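Gelleck Comment Filter 2: review for small blogs
5 October 2026

I moved two blogs off their built-in comment form in January and have run both on Gelleck since then. One is a recipe archive that gets little traffic and a great deal of spam. The other is a personal blog with a steady group of readers who comment most weeks. This review covers setup, filtering, the moderation screen, the reader's side, and cost in time. I paid for the license myself.

What it does

Gelleck replaces the comment form under each post. A comment passes through three checks before it appears: a hidden field that a person leaves blank, a timer that measures how long the form was open, and a text score based on links, repeated phrases and the address of the sender. There is no puzzle for the reader to solve. Comments that pass are published at once. Comments that fail go to a holding queue or to the trash, depending on the score.

The score runs from 0 to 100. By default anything over 70 is trashed and anything between 54 and 70 is held. Both numbers can be changed, and I recommend changing the lower one only after a few weeks of use.

Setup

On a self-hosted blog, setup means uploading one folder and pasting a line into the post template. The instructions are correct but out of order. The database step is on the second page and has to be done before the steps on the first. If you skip it, the form loads normally and then discards every comment without an error message. I lost an afternoon of comments on the recipe blog that way.

On a hosted blog you get a script tag instead. It works, with one restriction: the hosted version cannot import old comments in threaded form. Replies come in as separate comments in date order, so a conversation from several years ago reads as a list of unrelated remarks. The self-hosted version imports threads correctly down to five levels. Anything deeper is attached to the fifth.

Import speed is limited to 600 comments per batch. After each batch you have to press a button to start the next one. There is a setting called "continue automatically," which did nothing in either of my installs.

Filtering

The hidden field catches most of the automated spam without any help from the other two checks. The timer is less useful. It is set to reject anything sent in under two seconds, which is fine for a long comment and bad for a reader who has written the text elsewhere and pastes it in. Nathalie Van Wijk, who reads and comments on nearly everything I post, writes in a notes program first and was held three times in her first week. Turning the timer off fixed it and made no difference I could see to the amount of spam.

The text score is the strong part. It learns from what you approve and what you trash, and it learns separately for each blog. A link to a cookware shop is normal on the recipe blog and suspicious on the other, and after a month the filter treated the two accordingly.

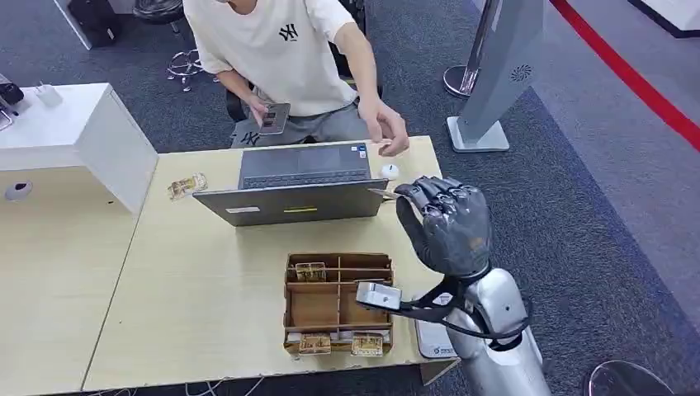
It has two weak points. Very short comments score badly whatever they say, so "Lovely, thank you" is held when it comes from a new reader. Comments in a second language also score high at first. Several of mine come in Dutch, and I had to approve a fair number by hand before the filter stopped holding them. There is an option to declare extra languages, but it applies to the labels on the form and has no effect on the score. The help page does not say so.

Moderation screen

The queue is a plain table with the comment, the score, the post title and four buttons: approve, trash, edit, block. Keyboard shortcuts exist for the first two. You can sort by score, and this is the quickest way through a large queue, as the real comments tend to collect at the low end.

Blocking works by address or by name, never both together. Blocking by name is a poor idea on any blog where readers sign with a first name only. I would like to see it removed or at least moved to a second menu.

The phone layout is usable for approving but not for editing. The edit box opens behind the keyboard and cannot be scrolled. Email notices can be set to one per comment or one per day. The daily notice gives full text and score for each held comment, and I now do most of my moderating from it.

For the reader

Readers see a name field, an optional website field and a text box. Preview is off by default and should be on. The text box keeps an unsent comment if the page is reloaded, which the old form did not do. Screen reader labels are present on all three fields. The hidden field is marked so that a screen reader skips it, and I checked this after a reader told me that another product, Gusunar, had been reading its trap field aloud to her.

Compared with others

I tried Zokex for a short time before settling on Gelleck. Zokex has a better phone layout and a cleaner import, but it still asks for distorted letters on a reader's first comment, and two of my regulars gave up on it. Boersma is free and light, and it would be my choice for a blog with only a handful of comments a month. It has no learning filter, so you keep a list of banned words yourself. Milan Verschueren has kept such a list for his cycling blog for years and is happy with it. I found the upkeep tedious.

Time spent

With the old form I spent about 54 minutes a week on spam across both blogs. I now read one email a day and open the queue when something in it looks genuine. Updates have to be installed by hand on the self-hosted version. There have been two since I started, and the second reset my thresholds to the defaults, so write yours down.

Good: no puzzle for readers, separate learning for each blog, daily email notice.
Bad: setup pages out of order, short comments held, edit box on phones, thresholds lost on update.

I have renewed for the personal blog. The recipe archive will probably go to Boersma when its license runs out.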